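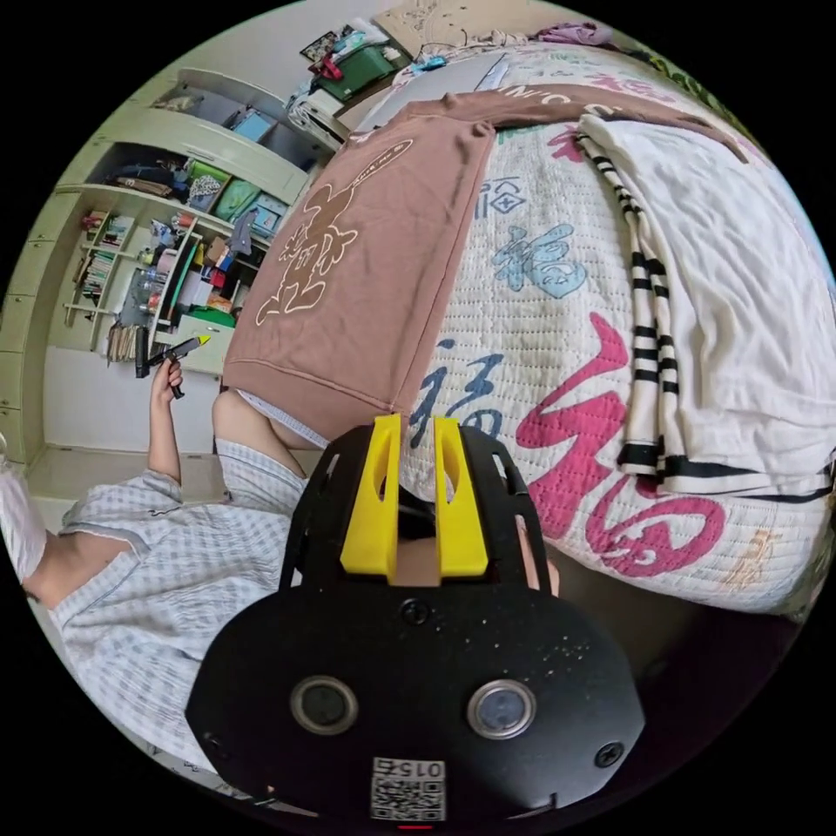

How to run a gripper demo in a bedroom

Notes from our second open day, written up quickly before I forget it all. Updated 2023-10-22. If you are showing visitors how hand-held grippers are used to collect household tasks, a real bedroom is far better than a table with two cubes on it. Bit more work though.

What you need

Hand-held grippers, charged. We use the Timar ones, yellow fingers. A bed with things on it – quilts, a sweatshirt, a towel. Shelves within reach. One operator, one person to talk. Nine visitors per group at most, we tried 17 in January and the back row saw nothing.

Before anyone arrives

1. Check the label on each gripper against the sheet. Left and right get swapped constantly.

2. Little red light on? Good. If not, swap it out now, don't fiddle with it in front of people.

3. Wipe the lenses. Dry cloth, no spray. The black housing picks up dust too but that does no harm.

4. Leave the room lived in. Ankica Đorđević tidied everything for the first open day and the demo looked like a furniture shop. Clothes on the bed, books on the shelves, fine.

5. Curtains. Decide open or half closed and then leave them alone, the picture jumps if somebody moves them halfway thruogh.

Running the demo

6. Start with one soft item. A sweatshirt is good, long sleeves give people something to watch. Pick up, move, put down. Slowly. Slower than that.

7. Then something small and patterned, held near the fingertips so visitors can see how the two fingers close on cloth. Keep the lenses clear of your own sleeve.

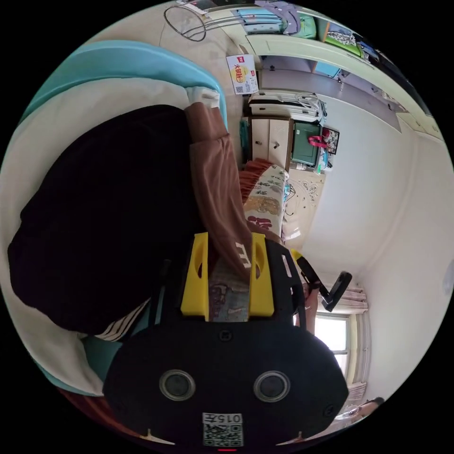
8. Sit or lie on the bed if the task needs it. People do chores from odd positions at home and the recordings should have that in them. Visitors ask about this every time.

9. Move on to the shelves. Books are hard, leave them for last. Folded clothes are easier.

10. Let visitors have a go. Short turns, 36 seconds on the timer, Sodel lent us a loud one. Show them the grip first or they squeeze far too hard.

Questions you will get

Is it a robot? No – a person holds it, a robot learns from the recordings later. Say it early, saves time.

How many recordings do you need? Lots. We did 119 on the day and Zuccaro's team still wanted more bedding.

Afterwards

Copy the files off before you pack up. Charge everything. Write down wich gripper was in which hand. Mileck have the spare chargers, ask at their desk, and return them the same evening please.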